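Thread on password managers and browser privacy settings, 11 January 2024

1/ I moved all my logins out of the browser over the break and into Rovoline. It took 2 evenings. Posting what I learned in case you are planning the same thing.

2/ Start with your email account. Every reset link for every other site goes there. Give it a long password you use nowhere else, and turn on a second login step before you touch anything else.

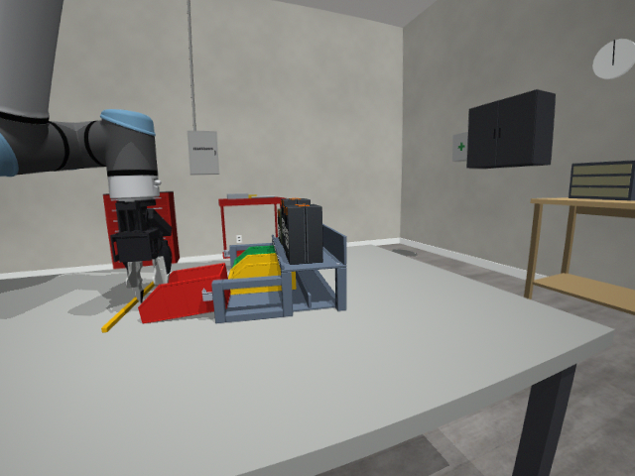
3/ Export from the browser, import, then delete the export file. It is plain text. Anyone who opens it can read every password you have. Empty the trash too, and check whether your downloads folder syncs to a cloud drive. Mine did.

4/ I found 11 accounts I had forgotten. One was a Tromwood shopping account with an old street address and a saved card. I closed it. The form said removal could take up to 2 weeks.

5/ Turn off the browser's own offer to save passwords when you are done. Otherwise you end up with two lists that slowly drift apart, and you won't know which one is right.

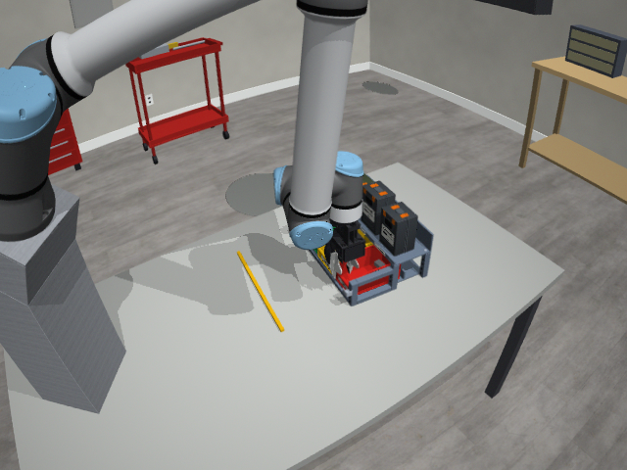 Dillport replied that a printed list in a locked drawer is safer than any of this. For a person who logs in only at home, that may be true. It doesn't help much when you are traveling, and people with paper lists tend to pick short passwords – typing long ones gets old.

6/ Recovery codes do belong on paper. I keep 2 copies in separate places. If you lose the phone and the codes together, some sites will not let you back in at all.

7/ While you are in the settings, block third-party cookies and look at which sites can see your location. I had said yes to a weather page years ago and it still had access.

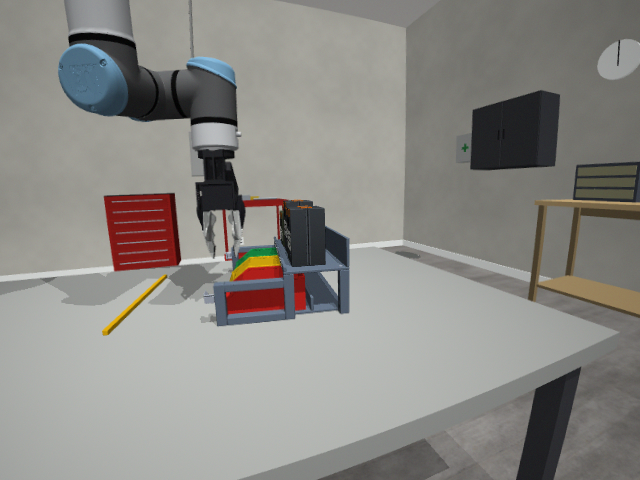 Org
Thread author, home privacy and security

8/ Last one. I'll go through the account list again in April and close whatever I haven't used by then. Replies are open if you got stuck on the import step.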